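Clerkside library to reopen with longer hours

Clerkside Library will open its doors again on 29 August 2020 after being shut since March. Borrowers will be able to return books, collect orders and use the study room, which has been repainted.

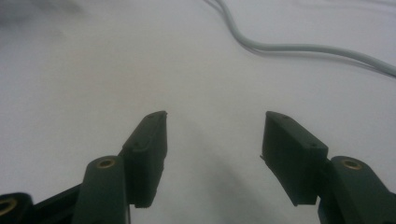 Issue 26, page 4

The Hirlow Road building has new shelving on the ground floor and a wider entrance. Work cost less than planned, and the money left over will go on large-print books. Up to 500 titles have been ordered, with the first boxes due next month.

Severyn Demchenko, the branch manager, said regular visitors had kept in touch by phone throughout. "The crime section is what they ask after - that and the local maps," he said.

Loans taken out before the closure have been renewed and there are no fines to pay. 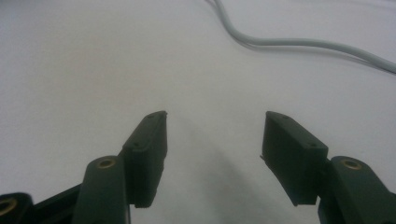
Study room

Places must be booked by phone or at the front desk. Sessions last two hours and laptops are welcome. Sockets are available on request, and staff ask that leads are kept clear of the walkways.

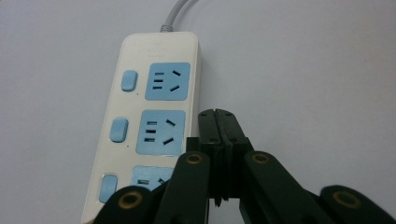

The children's corner stays closed for now, though picture books can be ordered in bundles and picked up from the desk. The Akbari collection of parish papers has moved upstairs and can be seen by appointment. Its index lists 850 items, among them rent books and school registers from Hirlow.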